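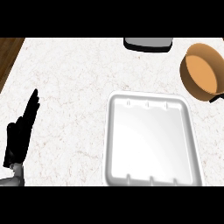 4.2 Swapping the fingers in simulation

Figure 3. Simulated countertop with the black two-finger gripper open at left and the empty foam tray to its right. A bowl stands near the tray's upper right corner.

I'll admit I expected the stock fingers to win this one. They're the ones we'd tuned everything around, and Nassoro Khaemba had already spent most of October getting their contact settings to behave. So when we dropped the Larkbridge fingers into the same kitchen (same counter, same tray, same controller gains) I figured we'd get a quick sanity check and move on!

We ran 299 trials with each set. A trial counted as a success if the tray came up off the marble and stayed in the grip through the full move. The stock fingers managed 86 and the Larkbridge ones 164, and I went back through the logs twice before I believed it.

Most of the trouble is with the tray. It's a rounded rectangle with a raised rim and three small notches along each long inner edge, and our contact model really doesn't like those notches. If a fingertip lands on one, the solver can chatter for several steps and the grip angle drifts - sometimes enough to lose the tray, sometimes not. Stamatia Stefanou suggested smoothing the collision mesh there. We tried it on a subset and the gap between the two sets got smaller but didn't close.

The starting pose matters too. With the arm coming in from the lower left, as in Figure 3, there's a wide stretch of open counter to cross before the gripper gets anywhere near the rim, and small errors in the wrist angle have time to add up. We kept that start for both finger sets. Moving it closer helped the stock fingers more, and those runs are reported separately in Section 4.4.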